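# Three months on the early shift

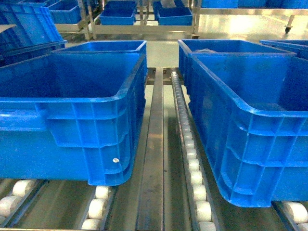 *Blue totes on the rollers.*

I started at the Gindgate warehouse in February and I've been meaning to write something about what it did to my sleep. A couple of people asked after my last post, and my sister keeps asking too, so I'll put it all down in one place.

The shift starts at 5. I live 10 miles out and the roads are clear at that hour, so the drive is easy. Getting up is the problem. My alarm goes at 3:50. Before this I worked evenings at a print shop for six years and went to bed at 1 in the morning, so I had to move my whole day back by about five hours.

I did it badly. The first week I went to bed at 8 and lay there until midnight. I'd read that you should shift your bedtime by a few minutes each night, but I got the job on short notice and didn't have weeks to spare. By the fourth day I was falling asleep on the couch at 2 in the afternoon, sleeping until 5, and then being wide awake at bedtime again. That went on for most of a month.

Nigel Cheetham has been on earlies at Gindgate for longer than anyone else on my team. He told me to drop the nap completely and eat dinner at 4. I didn't like either idea. I tried the nap part first and it was rough for three days, and then it started to work. I was properly tired at 8 and asleep before 8:30. Dinner at 4 took longer because my partner gets home at 6. We settled on me eating my main meal when I get in and then sitting down with a bowl of soup or some toast while she has hers.

Things I bought:

- Blackout curtains for the bedroom. They were $62 for the pair and I should have bought them the first week. By April the sun was coming straight in at bedtime.
- A second alarm clock, the kind with a dial, which sits across the room on the dresser.
- A white noise machine. I returned it. It had a loop you could hear, and once I'd heard it I was lying there waiting for it.
- A wide-mouth flask for oatmeal. I can't eat at 4 in the morning but I'm starving by the first break.

Coffee was the hardest part. I used to drink it all day. Now I have one before I leave and one at the 7:30 break, and after that it's water. Latifa Hajji switches to mint tea and gave me a few bags to try. It's fine. I still want the coffee.

Weekends I haven't worked out. Corey Quinlan keeps the same hours seven days a week and says it's the only way. I can't do that. My friends eat at 8 and I'd never see them. What I do now is let myself stay up until 11 one night and get up no later than 6:30 the next morning. The first day back is always slow, but it's not as bad as it was when I slept until 10.

I also kept a log in a notebook, just bedtime, wake time, and a score out of five for how I felt at noon. The first month is mostly ones and twos. The third month is mostly fours. There was one bad week in the middle when I had a cold and the neighbors were having their roof done, and I wouldn't read much into that.

The good side is the afternoons. I'm home by 1:45. I've got the vegetable beds dug over, I've been to the dentist without taking time off, and the library is nearly empty at that time of day. I've read more since February than I did all of last year.

I've been asked if I want to move to days when a spot opens up. I said I'd think about it. The extra for earlies covers my gas with a bit left over, and I've only just gotten used to it. If I do switch I'll have to learn to sleep all over again.

Next post will be about the tomatoes. Half the seedlings went leggy and I need to decide whether to start more.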